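Search this site Search

Courses > Outdoor Equipment > Rope and Hardware > Handout 2

Handout 2: Looking after soft goods and metalwork

Read this before the practical. Bring your own harness if you have one. If you don't, you will be given a Feltix training harness from the store, and you are expected to check it as if it were yours.

Soft goods means anything made of textile: rope, slings, harnesses, cord, the webbing part of a quickdraw. Metalwork is carabiners, descenders, pulleys and ascenders. They wear out in different ways and are checked separately, on separate forms.

1. Checking a rope

Run the whole length through your hands, slowly, bending it into a small loop as you go. A sound core bends evenly. A flat spot, a soft spot or a place where the loop folds sharply means the core may be damaged. Mark it with tape and show your instructor. Look at the sheath for fuzz, cuts, glazing and stiffness. Do both ends last, where most of the wear will be.

Do not cut a rope yourself on this course. Shortened ropes have to be relabeled and entered in the log again.

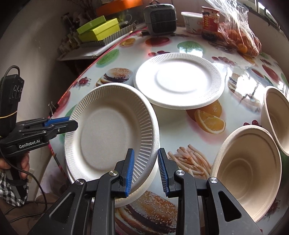
2. Checking a harness

Start at the tie-in points. Open every buckle fully and look at the webbing it normally covers. Stitching should be complete, with no pulled or furry threads. Fading by itself is not a reason to fail a harness, but faded webbing that also feels stiff should be set aside.

Gear loops are not load-bearing on any harness we use. A torn gear loop goes down as a repair note. Torn webbing anywhere else is a fail.

3. Checking metalwork

Carabiners: open the gate and let go. It should close fully without help. Screw the sleeve up and down. Look inside the bend for a groove worn by the rope, and run a fingertip along it for sharp edges. Descenders get the same check, plus the side plates and the axle.

Sticky gates can be washed in warm water, dried and given a drop of dry lubricant. Wipe off what is left over. Keep lubricant away from textiles.

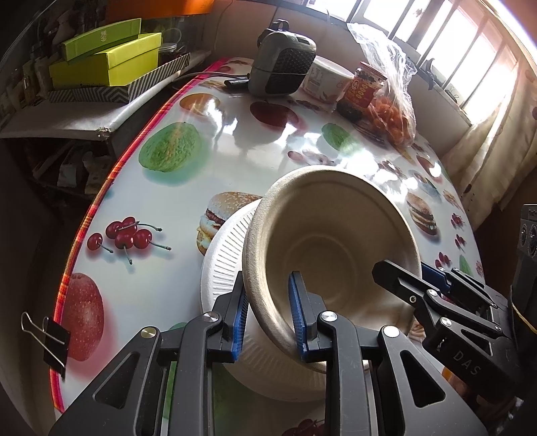 A gate that still sticks after two cleanings is failed and goes in the red bin. The Dillix pulleys have a sealed bearing and must not be oiled at all.

4. Storage

Textiles are kept dark, dry and away from batteries, solvents and heaters. Hang harnesses by the belt. Ropes are coiled loosely in their bags with the label showing. At the Werkholm store the shelves hold up to 1,000 items, so put things back where the tag says.

5. Records

Each item has a number and one line in the log. Write the number, the result and your initials. "OK" is enough for a pass. For a fail, say what you found and where on the item you found it.

For next time: read the Abubakar notes on edge protection, sections 1 and 2.

Comments

ropebag: Is the log form the same one as in February?

Course office: Yes, same form. Use the back for fails.

mossy_ledge: Can we bring our own descender too?

Course office: Yes, with its instruction sheet if you still have it.

tallcamper: link to the edge protection notes is broken for me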